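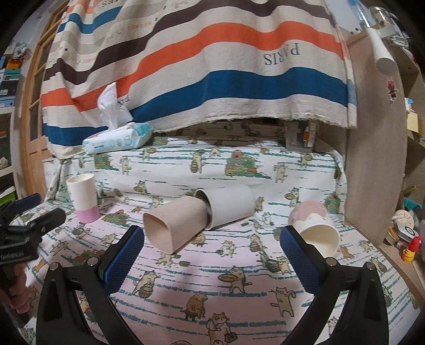 Nighat Swati on writing Trornodia, her first full-length album

September 7, 2022

5 min read

Search
Enter artist or album
Go

By the time Nighat Swati picks up the phone she has already been singing for two hours, and you can hear it. There's a bit of gravel in her voice and she keeps stopping to drink something. "Sorry, sorry," she says. "We're running the whole record top to bottom before the shows, and track four is murder on me. I wrote it too high and now I have to live there."

Track four is Jara, the single that has had me hitting repeat since it came out. It starts with a harmonium figure so quiet you want to check your speakers, and then the drums come in a full beat before you expect them (I jumped the first time!). Swati says the early entry was a mistake on the demo.

"Our drummer came in wrong and we all kept going. Then when we did it properly it sounded so polite. I missed the mistake. So we learned it."

Trornodia is out this month on Pradero, the small label that put out both her EPs. The title is a word she made up as a kid, for a country she drew maps of in the backs of her school notebooks. She found one of the maps while packing up her mother's apartment, and four of the songs came out of it in a week.

"It had a train line," she says, laughing. "I was very serious about the train line. There's a song called Timetable and half the words are straight off that map. I didn't change the spelling until the lyric sheet."

The rest took a lot longer. She had 52 song ideas on her phone when she started, most of them humming with traffic behind it, and she played every one to her producer over a single long weekend in Mernbridge, where the album was recorded. Ten made it. She still sounds a little sad about the others.

"There's one called Salt that I love and it just wouldn't sit next to anything. We tried it first, we tried it last, we tried it as a tiny one-minute thing in the middle. It'll turn up somewhere."

I ask about the strings on the closing song, Left at the River, which build and build and then drop out under the last line. It's my favorite moment on the album, and I tell her so, probably for too long. She had never written for strings before.

"I sang every part into the computer — the cello too, which was ridiculous — and then a real arranger fixed it so people could play it. She kept one of my wrong notes. I was so proud of that note."

Pradero pressed 2000 copies on vinyl for the first run, with the notebook map printed on the inner sleeve. Swati has been signing a stack of them at her kitchen table and says her signature has gotten worse with every box.

The shows start in Mernbridge later in September, with a five-piece band and, for the first night only, the string players from the record. She's nervous about Timetable, which she has never sung in front of anyone outside the studio. "My mother is coming to that one," she says. "She remembers the map. She says I've put the station in the wrong place."

Then somebody calls her name from another room, and she has to go and sing track four again.

More interviews
The long road back to the drum kit
Five songs that made me pick up a bass
Recording in a borrowed church hall
New releases this September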